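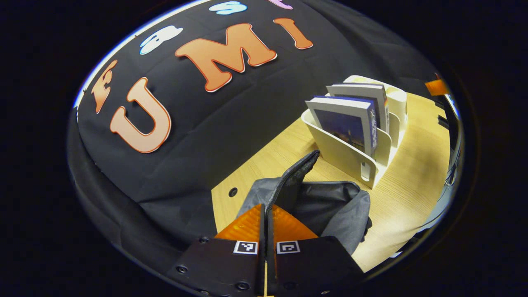
Most complaints about shared desks at Mustgate come down to the same 60 centimeters of surface at the back edge, where cables, books and paper compete for space and the person using the desk ends up working on whatever remains in front. The desk group spent part of May going through the study room with a tape measure and a short form, and the results are set out in this item along with the changes that apply from now on. The layout we have settled on keeps the cable hole open and moves books into an upright rack. A white slotted rack holding two books, standing just beside the cable hole, is close to the arrangement we are asking for, although two books in a rack of that kind will lean, and the section on loading deals with that.

Measurements

Gemma Rinaldi and Birgit Strobel measured every desk in the study room and the two in the corridor bay. Usable depth was taken from the front edge to the first fixed or semi-permanent object, at three points along the desk. Books lying flat were treated as semi-permanent if they had not moved between the first visit and the second, one week later. By that definition most stacks qualified.

The form also recorded loose items by type. Across all desks the tally came to 173, of which books and bound notes made up the largest group, followed by chargers and adapters, then stationery. Cups were recorded separately and have been passed to the kitchen group.

The main finding is that flat stacks take more depth than their owners expect. A stack is as deep as its largest book, and people put the largest book at the bottom. The same books stood upright with the spine facing out use the same depth but a fraction of the width, and any one of them can be taken out without lifting the others.

Racks

Three types were tried over the month.

The Kuster wire rack is the cheapest. It has fixed spacing and thin dividers, and the dividers mark soft covers if books are left in it under load. It is acceptable for ring binders and box files. Existing units will stay in the corridor bay.

The Kukano block is a pair of weighted ends with no base. It adjusts to any number of books, but the ends travel on smooth desktops when a book is pulled out quickly. Rubber feet reduced this without curing it. We do not recommend it for desks that are used by more than one person in a day.

The Julel slotted rack is molded plastic with rounded dividers and a closed base. The slots are wide enough for most paperbacks and for hardbacks of ordinary thickness. Large atlases and the bound survey volumes do not fit and should go back to the shelves. This is the rack that will be supplied to the study room. Josée Zacharias has the order in hand and will put one on each desk as they arrive.

Loading

Fill from one end. Place the tallest book in the end slot and work down in height. If there are fewer books than slots, keep them in neighboring slots and leave the empty ones together at the other end, where they can take a notepad or a folder.

One book per slot is the general rule. Thin pamphlets may share. Two thick books forced into a slot will spread the dividers, and on the trial unit the dividers did not return fully to shape.

Some lean is normal, as the slots are wider than most books. It does no harm to a hardback over a few days. A paperback left leaning at a steep angle for longer will take a curve along the spine. Where this matters, slip a sheet of folded card into the slot beside the book until it stands straight.

Spines should face the user. Several people asked whether books could be stored with the page edges up or out to protect the lettering on the spine. They can, but titles then have to be checked by pulling each book, and on shared desks this was the most common reason for books being left out flat.

Cable holes

The round hole in each desktop must stay clear. A rack may stand next to it but not over it, with a gap of at least two fingers so that a plug can be fed through without moving anything. Cables go down through the hole and along the tray underneath. A cable that runs over the back edge will be rerouted by whoever does the Tuesday check.

Please do not drop spare adapters into the tray through the hole. Viola Bellini took eleven out of a single tray, and two were still live.

Surfaces

The light wood desktops scratch more easily than the old dark ones, and the marks show less, so damage tends to go unreported. Lift racks when moving them. Wipe with a barely damp cloth, along the grain, and dry straight away around the cable hole, where the cut edge takes up water. Solvent cleaners are not to be used on these tops.

Felt pads for the rack bases are in the top drawer by the door. Four per rack, one at each corner. Press for ten seconds and leave for an hour before loading.

Display letters

Large cut-out letters on fabric should be attached before the fabric is hung or draped. Once it is in folds, the letters follow the folds and the lettering tilts. Heavy card letters need fixing at the top and at both lower corners. Light ones can be held at the top alone. Manuela Bellini keeps the roll of black cloth and can cut lengths on request. Fabric should not be allowed to hang onto a desk that is in use.

Outstanding points

The two corridor desks have no cable hole and will be left as they are until a decision is made on drilling. Desk lamps were outside this round and will be measured next. Corrections to the desk plan should be written on the copy by the door, in pencil, with initials. Racks that arrive cracked go back to Josée, with the packaging if it has been kept.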